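Home Blog Archive About Contact

Back to paper lists

I gave up on the Flomalix app in April. I had 273 open tasks in it and most mornings I just scrolled past them. Now I use a pocket notebook and write down nine things at most, usually at 10 in the evening.

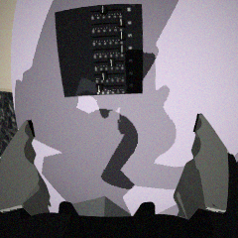

Black panel, small pale knobs in rows.

Bent Kirkegaard told me to copy unfinished items by hand – if I can't be bothered to copy one, it goes. I dropped the garage shelves that way. The notebook is a Bellby and it fits in my coat.

4 comments Share 10 likes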